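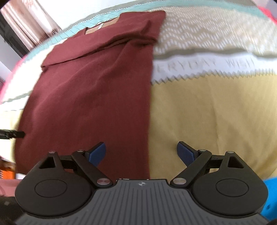

Teaching by doing: what I learned from folding shirts for Tromcombe

My part of the group project was the demonstrations, so this section is mostly about laundry. Sibusiso wrote the training code, Nest did the data cleaning, and I got the hand-held gripper and a pile of my own clothes (lucky me!).

Tromcombe is the name we gave our folding task. You hold the gripper, do the job yourself with its two fingers, and the camera on it records what the real arm would see later on. I'd tried driving the arm by remote control first, and oh dear. A single sleeve took me ages and I kept pinching the bedding. With the gripper in my hand I was much quicker, although my wrist did complain by tea time.

I did most of my folding at home on the bed, usually with the burgundy knitted top. It creases in a helpful way and it's a completely different colour from my yellow bedspread, which Nest reckoned would make life easier for the model. The pattern goes sleeves in, sides straight, then a flap folded over near the neck. The jaws have to come in wide open and low, with the blue pads almost flat to the fabric, or else you pick up the bedspread as well. I threw away a lot of early runs for exactly that.

Two habits spoiled my data. I rushed the last fold, and I used my free hand to smooth out wrinkles without noticing, so Nest had to bin those too. After that I sat on my left hand, more or less.

We aimed for 1000 demonstrations between the three of us and fell short, as June was mostly exams. Next time I'd start with thinner shirts and swap beds more often. Krum Trajkovski has offered us his sofa, and I'm keen to see how the pads cope with cushions.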